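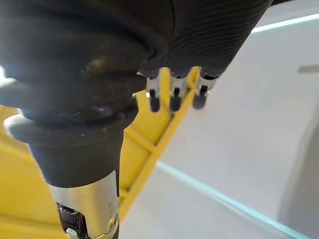 How should rubber sleeves be stored?
Keep them flat and unfolded in a closed carton, away from sunlight, heaters and anything oily. Bellows sections should lie at their relaxed length.

Flevik > Rubber Parts > Care FAQ
Posted 10/4/20 by Oprea
Search this site Go

How do I remove dust from ribbed rubber?
Use a soft brush along the ridges, then a damp cloth with mild dish soap. Wipe with clean water and let the part air dry before packing it.

Can I use solvent on a stubborn mark?
No. Solvents can swell the rubber and leave it tacky. Light scuffs on a matte surface are cosmetic and need no treatment.

How often should sleeves be inspected?
Every 160 hours of use. Flex each fold by hand and look for cracks at the base of the ridges – surface wear on the crests matters less.

Can talc be applied before fitting?
A thin coat on the inside only. Keep it off metal fittings and screw heads.

What is the minimum order?
3 pieces per size. Cartons of 252 ship from the Fonavville warehouse, and smaller quantities ship from Drallport.

Are small holes repairable?
Patches are acceptable on plain sections. A ribbed section with a hole should be replaced – a patch stiffens the fold and the rubber tears beside it.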